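Furnbridge Support — Ticket log
Product: Drenley molded utility table, white
Site: Flodport, ground floor workroom
Opened: 7/3/23
Status: Resolved, follow-up check pending
Category: Assembly / stability

Reported problem

Table rocks on the diagonal when weight is put on one corner. Customer has already moved it twice and gets the same movement in each place. No cracking heard. One leg feels "short." Customer asks for a replacement leg or a refund.

Load at time of report: a desktop printer and paper. Customer was asked to clear the top completely before any further checks.

Initial questions and replies

Floor type: sealed concrete, flat by a long level.
Tools used at assembly: none, push fit only.
Was the table stored anywhere before assembly: yes, in an Anozie storage unit, boxed.
Any leg swapped from another table: no.
Feet fitted: customer says all four.

Step 1. Inspect the rail and leg junction

Turn the table over on a blanket or other soft surface. Look at each corner where the rail runs into the leg. The collar at the end of the leg should be even all the way round. A collar that sits higher on one side means the leg went in at an angle, and the table will rock no matter what is done at the floor end.

Check the brace as well. It should run straight to the leg, and the plastic where the brace meets the rail should show no white stress lines or splits. Stress lines are hard to see on white plastic in flat light, so use a flashlight held low. 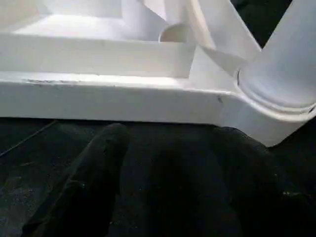 Surface marks are a separate matter. A scuff or small spot on the face of a rail is cosmetic and has no effect on stability. Damage that can be felt with a fingernail should be reported with the corner noted.

Customer result: three collars even. Fourth collar has a gap on the outer side, about 1 mm by the customer's feeler gauge. No splits found on any brace.

Step 2. Reseat the leg

Support the rail close to the corner. Turn the leg a quarter turn back and forth while pulling. Do not pry at the collar with a screwdriver — the lip chips easily and a chipped lip is not covered.

Wipe out the socket. Look for packing foam, grit or a curl of trimmed plastic. Wipe the end of the leg, line it up straight and push it home by hand. If it stops short, take it out and look again. A rubber mallet may be used on the foot end with a folded cloth over it. No metal hammer.

Customer result: leg came out on the third try. Piece of packing foam found flattened at the bottom of the socket. Removed. Leg reseated, gap closed. Customer says some movement remains, much less than before.

Step 3. Check the leg for straightness

With the table still upside down, lay a straightedge along the leg and look for light behind it. Do this at two positions, a quarter turn apart. Move bags, coats and anything else soft away from the corner first so that nothing pushes on the leg during the check. Judging the lean by eye is not reliable at close range, so use the straightedge reading only.

A slight taper is normal. A bow in the middle is not, and the leg should then be replaced.

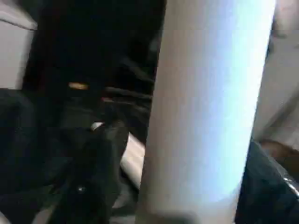
Step 4. Check the feet

Pull each foot off and compare them. Part numbers are molded on the inside. Two foot heights were packed with this table and they look the same from outside.

Customer result: straightedge check passed on all four legs. One foot does not match the other three. Correct foot found in the spare parts bag. Fitted.

Step 5. Load test

Stand the table upright. Press down on each corner in turn with one hand, then put 18 kg in the center and repeat. Leave the weight on overnight and press the corners again in the morning.

Customer result: no rocking empty or loaded. Morning check the same.

Cause

Two faults together: foam in the socket of one leg, and one wrong foot. Either would produce rocking on a flat floor. Fixing the leg alone reduced the movement but did not remove it.

Notes for support staff

Do not send a leg before Step 2 is done. Ask for the foot part numbers at first contact.

Follow-up

Refund request withdrawn by customer. Collar to be checked again in August. Ticket stays open until the reply is logged.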